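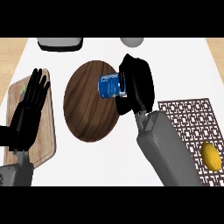
Teleoperating two arms at once took me 165 tries to get comfortable with, so start with one. I run my demos in Vellitz, the simulator, and let the left hand hover open over the cutting board while the right does all the work. With the can on its side in the gripper like that, over the round board, slow way down! Come in low, then open the fingers a little at a time.

Once the can is lying on the dark board, check that the right hand is clear of it before you move anything else (I bumped mine constantly in August).

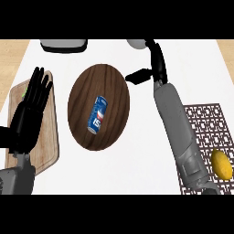 Saving your demo

Hit stop, name the take and drop it in the Vernoler folder. I keep 70 good ones per task and toss any where I hesitated for more than 2 seconds.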